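Workshop notebook, 2020-10-04

Tellinico alcohol sensor, second look

Back on the Tellinico puck, the one that is meant to sit on a handlebar stem and tell you whether you should be riding home. The box says it "knows when you've had enough." It is a fuel cell sensor, a small fan, a battery and a Bluetooth chip. I would like to hear which of those knows anything.

Last time we only ran the zero check. It passed, for what that is worth. A brick would pass a zero check.

Setup
Same bench as before, window shut, extractor off. Wet bath simulator with the reference solution, hose cut short so vapor doesn't condense on the way. Drovex handheld on the same line for comparison. I don't fully trust the Drovex either, but it was calibrated in February and it has at least behaved the same way twice.

Warmup
Claimed: ready in seconds. The light does go green in seconds. The reading keeps creeping up for a good while after that, so the green light means the light is on. From now on we wait until two blanks in a row agree before writing anything down.

Runs
Did 7 runs on the reference solution. The Drovex stayed inside its own tolerance on all of them. The Tellinico read low on 4, close on two, and on the last one gave a number high enough that a person would be on the floor. Repeated the blank straight after and it went back to zero as if nothing had happened. Residue in the cup? Fan stalling? I opened it up and the fan spins freely, so I am leaning toward residue but would not bet lunch on it.

The low readings bother me more than the silly one. A rider who sees a silly number will laugh and ignore it. A rider who sees a low number gets on the bike.

Mouthwash test: one swish, spit, blow. Locked out, as expected, and stayed locked out well past the wait given in the leaflet. Hand gel on the fingers with no drinking at all also tripped it. Anybody who cleans their hands before unlocking a bike (this year, everybody) is going to have a bad time with it. 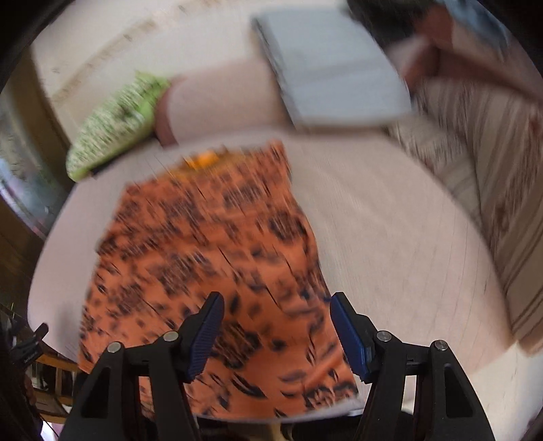 The lock side
The puck talks to a Grusden cable lock. Pass the test and the lock opens. Fine, except that it opens for whoever blew, and a sober friend can blow. The makers say the app "discourages sharing." It does this with a pop-up. I dismissed the pop-up.

Also tried it with the phone in airplane mode. The lock stays shut, drunk or sober. Flat phone, same thing, so you walk. Maybe that is the safety feature.

Battery: 430 mAh printed on the cell. The claimed test count is 1,955 per charge. That looks like a spreadsheet number to me, with the fan left out. Have set it cycling on the timer and will read the counter when it dies.

Against the Moon unit
The Moon clip-on is cheaper, has no lock, and just shows a number. Its number is not great either, but it makes no promises about getting you home. If somebody made me choose I would take the Moon and a bus pass.

To do
- clean the cup with distilled water, rerun the reference solution
- swap the hose, in case it is our fault
- colder bench, closer to what a bike sees at night
- ask Tellinico how they calibrated it, and against what
- order more mouthpieces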